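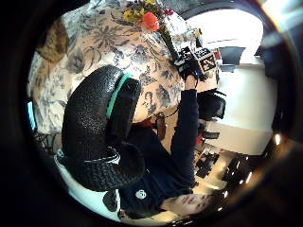
Kellisov opens flower and vase room at Brutmont

11 Dec 2022

Kellisov has opened a work room at its Brutmont site for table flowers and decorated ceramics. The room takes over floor space that was used for dry storage until April. It will handle small bouquets, vases and the printed cloths that are sent out with them.

The first vase on the work list has a broad dark green glazed band round the middle. The sections above and below it are cream, painted with feather and leaf motifs in blue and grey. Bouquets for this type are kept small and mixed, with purple, magenta and yellow flowers set among green foliage. 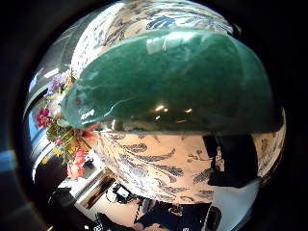 Vases are handled with gloves on and held by the body. The maximum height accepted is 60 cm. Anything taller goes to the Skutach store, which has deeper shelving and a goods lift.

Printed leaf and flower patterns in blue on a pale ground remain the standard choice this season. Bratu, the supplier of the cloths, has delivered 700 to date. A second delivery is due before the spring orders open. 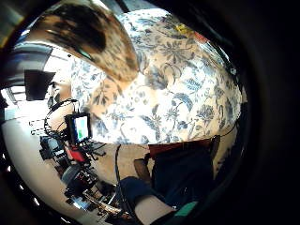 Cloths are checked for print faults and pulled threads before folding. Faulty pieces are returned to Bratu in the crates they came in. The target time for a full table set, from unpacking to final check, is about 90 minutes. Kellisov will review that figure once the room has run through a full order cycle.

Table tops are to be cleared at the end of each shift. Stems, leaf waste and cut ties go into the green bin, and cans and loose items go back to the side shelves.

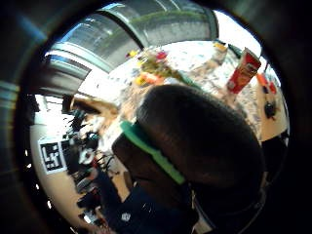 Opening hours and deliveries

The room runs on weekdays. Goods are received at door 5 only, and drivers should report to the Brutmont gate first.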